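The Ferry to Plarnedlow
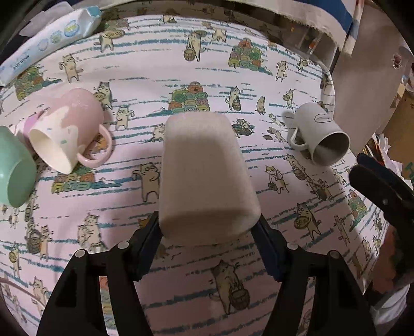
Cats with baskets and stacks of yarn balls on pink cloth.

The last ferry to Plarnedlow left at dusk, and my aunt was the only passenger who had packed for good. She had one suitcase, a sewing tin, and a key with a paper tag that said 40.

She had bought the house without seeing it. The man at the Lernari office had described it over the phone as sound, and she had taken him at his word. It was November. The rest of us thought she would be back before the new year.

She wrote to me after a week. The roof was sound, she said, and so was the floor, but the front door had swollen and would not close. She slept with a chair against it. On the second night something pushed the chair back a few inches and she got up with the lamp. It was a goat. She let it stand in the hall until the rain stopped, then walked it up the lane until she found an open gate and a man shouting.

The man did not thank her. The next morning he came down with a plane and took a strip off the bottom of the door, then another off the side. He asked what she meant to do on the island. She said she meant to sew. He told her there was already a woman who sewed.

So she went to see the woman. They drank tea in a kitchen with one window and talked about thread — where to get it, what the boat charged for it, how the damp got into it. At the end the woman opened a cupboard and gave her a pair of gray trousers with the knee gone.

"I don't like doing knees," she said.

My aunt did knees for nine years. She did elbows too, and once a sail. When I finally went over to visit, she met me at the landing in a coat I didn't know and took the heavier bag before I could stop her.

The goat was old by then. It was standing in the lane when we came up, and she went around it on the left without looking, still telling me what we were having for supper.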